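Notebook — Rorngate room, bench tidy
2026-04-20 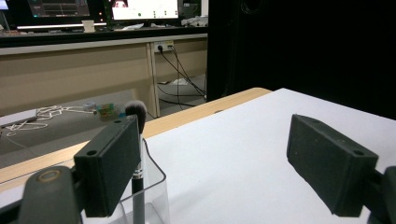 Started on the white table, brush storage first. Joar wants the makeup brushes kept upright in clear acrylic, bristles up, so the heads hold their shape and can be checked without handling. Agreed. The Sello drawer inserts go back to the store; handles slide under the dividers and the long ones bend the heads.

Box internal height measured at 57 mm. Fine for a slim-handled brush with a fluffy head. A short one will sink below the rim and should go in the shallow tray.

Cleaning, as done last time at Dostthorpe:
Dry wipe on lint-free cloth.
Mild soap, tips only. Keep water out of the ferrule.
Reshape, lay flat overnight, head over the table edge.
Back in the box when fully dry.

Acrylic: soft cloth and water. No alcohol, it crazes the edges. Tuva has 2 boxes with that damage already and they are to be marked as seconds.

Table top takes powder stains if left. Seam between the white top and the wood edging collects dust as well — use the narrow brush on it, then a barely damp cloth. Do not flood it.

Floor: white cables still lying loose. Coil, tie, label both ends, hang on the wall hooks. Anything without a label by June goes in the spares crate.

Bin list updated, 278 lines. The Åberg order is entered but not checked against the delivery note. Tuva to do that.

Open: lid or no lid on the brush box. Joar says no lid, for drying. I would like one for dust. Try 4 weeks without.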